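Nuvudum grocery handling, fault review
Minutes, Mar 9, 2025, Stasville office

I'm on notes again, so you get my version. Corrections to me please, and do it before the next meeting this time!

1. The jaw fault
We spent most of the hour on this one. On run 148 the left jaw stopped reporting its position while the right one carried on as normal. The log has it happening 700 milliseconds after the grip command. The controller took the missing reading as a zero, decided nothing was being held, and closed further. Result: one burst bag of rice crackers, and one operator with a pinched fingertip (no broken skin, form filled in, thanks for doing that the same day).

I said I thought it was the connector, because we saw something like it in February and a reseat made it go away. The Destura people on the call think it's firmware and want the full log, all 3712 lines of it. They can have it. We went back and forth for a while and I can't say either side won.

2. What we do until it's fixed
Missing reading now means stop and hold, never close. That change is already on both units at Reuter. Fingers stay behind the jaw brackets whenever the power is on, and yes, that goes for straightening a bag that's gone in crooked. I've done it myself, so I'm not pointing at anyone.
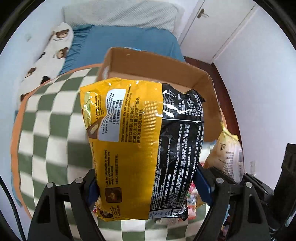 Somebody asked if we should drop noodle bags from the item list until Destura comes back to us. I was against it! They're crinkly and awkward and that's why I like them as a test. We agreed to keep them in at the lower grip force and leave out anything in glass.

3. Stop button
Two people said they couldn't reach it with the gripper in their right hand. We'll try it on a belt clip. I have a clip at home that might fit, will bring it.

Actions
Me: send the log to Destura, bring the clip, swap the left connector anyway.
Destura: answer on the firmware question.
Reuter site: no runs with only one person in the room.

Pad wear was on the agenda and we ran out of time, so it goes first at the next one.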